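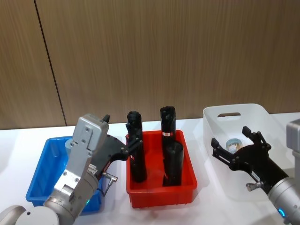 The Tellholm hand-crank seed cleaner is the machine I wish I'd had my first ten years of saving seed. It shakes a stack of two screens while a small fan blows across the drop, and what comes out is sorted three ways: big trash off the top, good seed down the middle, dust and broken bits out the bottom. You want a separate container for each, and they should not look alike. Plastic bins in a row on a plain white table, one blue, one red and one see-through white, make a fine setup, and I'd give the good seed the see-through one so you can check the level from the side. After an afternoon of cranking lettuce seed you will be very glad of the colors!

Print this page | E-mail this page

TELLHOLM SEED CLEANER, HAND CRANK
Price: $1,189, two screens of your choice included
Weight: 30 pounds
Feed hopper: holds 100 ounces of beans, a good deal less by weight of anything fluffy
Crank: right or left side, moves over with one wing nut
Frame: ash, oiled
Made in Alport

What it cleans

Beans and peas are the easy ones. You thresh them on a tarp, scoop everything into the hopper, pods and all, and crank. One pass usually does it. Corn is just as simple once it is off the cob. Then come the brassicas (kale, mustard, turnip, all that crowd), where the seed is round and heavy for its size and rolls off the screen so nicely that I sometimes run a batch a second time just to watch it.

Lettuce is harder. The fluff clings, and the seed is nearly as light as the chaff. Rub it well between your palms first, close the fan gate down to the second notch, and crank slower than you think you should. Expect to do three passes. Carrots need the little beards rubbed off before they go anywhere near a screen. We've had good luck with onions and leeks, fair luck with parsnips, and no luck at all with salsify, which just sails out the end with the dust. If anybody has a method for salsify, please write.

Wet seed crops such as tomatoes and cucumbers should be fermented, rinsed and fully dried before you clean them. A tomato seed that is still tacky will glue itself into the mesh and you'll be picking it out with a toothpick.

Screens

There are 14 sizes, and choosing the first pair is the part people fret over. Don't fret. The top screen should let your seed fall through and hold back everything bigger. The bottom screen should hold your seed and let everything smaller fall away. If you grow mostly beans and corn, order the two largest round-hole screens. If you grow a mixed kitchen garden, the Wukari set is the one to get: six screens in a canvas sleeve, $120, and it covers everything from squash down to kale. It is named for the bean Inese Šimkus was trying to clean when she worked out the sizes, a small dark cowpea that slipped through every screen we had at the time.

Each screen slides in from the front on wooden runners. Push until you feel it bump the back rail, then turn the two brass buttons. If a screen rattles while you crank, it isn't all the way back.

Slotted screens are sold one at a time. They're worth having for flat or long seed, wheat and oats especially, and they do a lovely job of splitting half-beans from whole ones.

The fan

The fan runs off the same crank through a leather belt, so the faster you turn, the harder it blows. That sounded like a nuisance to me before I tried it, and now I wouldn't want it any other way, you get a feel for it in your arm within a few minutes. The gate on the side has five notches for fine adjustment. Start at three and look at what lands in the dust container. If there's good seed in it, close the gate one notch.

The Butkienė fan housing is an older design with a deeper throat, and it fits on the same four bolts. It moves more air at a slower crank speed. I'd suggest it if you do a lot of grain. For garden seed the regular one is plenty.

Belts last several years if you wipe them with neatsfoot oil every June before the season gets going. A spare belt comes in the box, tucked inside the hopper, so look there before you throw out the packing paper.

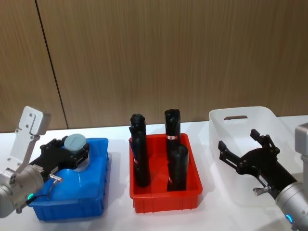

Cleaning between varieties

This matters more than anything else on the page if you share or sell seed. A single stray kale seed in a packet of mustard can make a mess of somebody's garden, and they won't find out until it comes up.

1. Crank the empty machine with the fan gate wide open until nothing more drops.
2. Pull both screens and tap them face down on the bench.
3. Brush the mesh from the underside with the stiff brush (included).
4. Run a finger along the runners. Seeds love the back left corner.
5. Tip out the hopper and look down the throat with a flashlight.
6. Empty every container and wipe it before you set it back.

I keep a strip of masking tape on the hopper with the variety name and year, and it doesn't come off until step six is done.

Setup

The legs bolt on with the wrench provided. Put the cleaner on a level floor, outdoors if the air is still, or in a shed with the door open. Wear a dust mask, bean dust in particular is nasty stuff. Sepehr Asadi sets his on an old rug to keep it from creeping across the concrete, and we've all copied him.

The frame will swell a little in damp weather. If the shaker box starts to stick, loosen the hanger screws a quarter turn and let it dry out indoors for a day.

Questions we get

Can I put a motor on it? The crank shaft will take a pulley, and a few customers have done it. We don't sell one. Keep the speed low or the screens will bounce the seed right off the end.

Is there a smaller one? There's a bench model in the works, with a single screen and no fan. Inese has been using it on her pepper seed and likes it, but the hopper still needs changing.

Do you ship? Yes, in two cartons. The legs and screens travel in the flat one. Please allow three weeks, as the frames are put together to order.

Can I try it first? Please do! Bring your own seed, the dirtier the better, and call ahead so there's somebody in the shop to help you pick screens.

Page updated November 9, 2009

Contact us | Copyright Tellholm, Alport | Back to top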